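Flendura Sets Its Robot Budget

Thursday, March 31, 2022

Flendura will buy four two-armed robot stations for its Brondden workshop, and we could hardly be happier! The first pair is due by December.

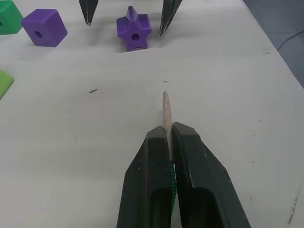 Spare fingers and grip pads get their own budget line this time, enough for six changes per station. "I asked for that line two years running," said planning lead Josefien Vermeulen. "I'm thrilled to have it."

Contact: Flendura press desk, extension 688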